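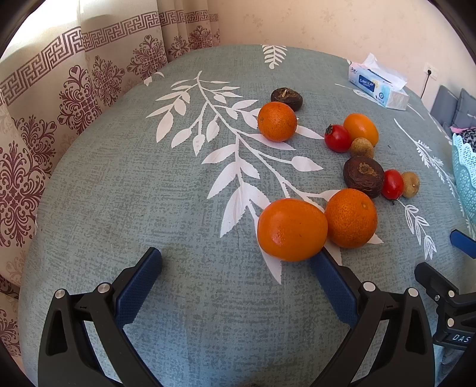 Clatudmont fruit bowl scheme survives its first winter, mandarins mostly intact

09/02/2024

Residents of Clatudmont have eaten their way through 3,330 mandarins since the free fruit table opened at the Harawira Road library, according to figures released by the town council, which had budgeted for rather fewer.

The table was meant to run for a fortnight. It was put in by the front door, between the large-print westerns and the leaflets on bin collection, to see whether people would take a piece of fruit if it was offered to them at no cost. They would. They also took carrier bags.

"We did have one gentleman with a rucksack," said Ju-won Jeon, who manages the library and now signs for the deliveries as well. "He said he was collecting for his street. It may be a very long street."

A limit of two pieces per visit was brought in after that. Staff report that some readers have since begun visiting the library up to 200 yards at a time, going as far as the post box before coming back in to browse.

Mandarins remain the firm favourite. Cherry tomatoes do well with children until they learn that these are not sweets. Dried fruit has been slower to find its public, and a box of longans sat untouched for days until Ignacio Gaete, who runs the Dinska greengrocer's and supplies the table at cost, came over to show people how to peel one. He stayed for most of the afternoon and went home with a library card and a book about canals.

Not everybody is pleased. The council has received 21 letters on the subject, most of them about peel. One complained of a sticky patch on page 90 of a sea story, and another asked why the scheme did not include bananas, to which the council replied that it had met the library carpet and did not wish to make things worse. A peel bin has been provided. It has been mistaken for the book return only once, and the biography in question has dried out nicely.

Borrowing, meanwhile, is up on last winter, though the council is careful not to say that fruit is the cause. The heating was also mended.

The scheme will now carry on until May, when strawberries are expected – a prospect Jeon described as "a worry for the picture books". The branch at Stastari has asked for a table of its own. It has been offered the carrots.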